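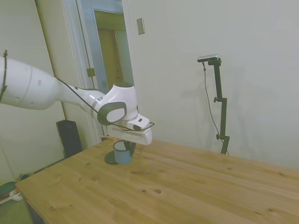
The arm at the cup station, pine table. Thread about our fault on Saturday.

1/ Several people asked me why our arm stopped in the middle of a job on Saturday. I will try to explain it in order. Nobody was hurt and only a cup was broken.

2/ Look at the thin black cable that goes along the outside of the arm and loops around the wrist. It was my work. I fixed it with too little slack, and this is the whole story in one sentence.

3/ The program ran 1,218 cycles without any problem, so I trusted it. Then Nisha Bhatt changed the place position, and the wrist had to turn further than before. The cable became tight at the end of each turn.

4/ The gripper lost its signal for a moment, came back, and opened. The cup fell from above the table. The arm did not know this and continued to move down with open fingers.

5/ This second part worries me more than the cup. After a lost signal the arm must stop and wait for a person. Ours had a setting "resume after reconnect", and it was on. I had put it on myself in June, during a test, and forgot it.

6/ Wayne Fehr was standing 2 metres away and pressed the stop button. He says he was not fast. I think he was fast enough.

7/ What we changed: the loop at the wrist is 9 cm longer, resume is off, and after any new position we run the full wrist turn slowly, with an empty gripper, before the real job.

8/ Vernon McKinnon from Bandstead asked if the software limit on the wrist would have prevented it. No, the turn was inside the limit. The limit knows the joint, it does not know my cable.

9/ I still search for a good way to detect a tight cable before it fails. If you have the same type of outside cable, please write how you hold it at the wrist. Photos are welcome.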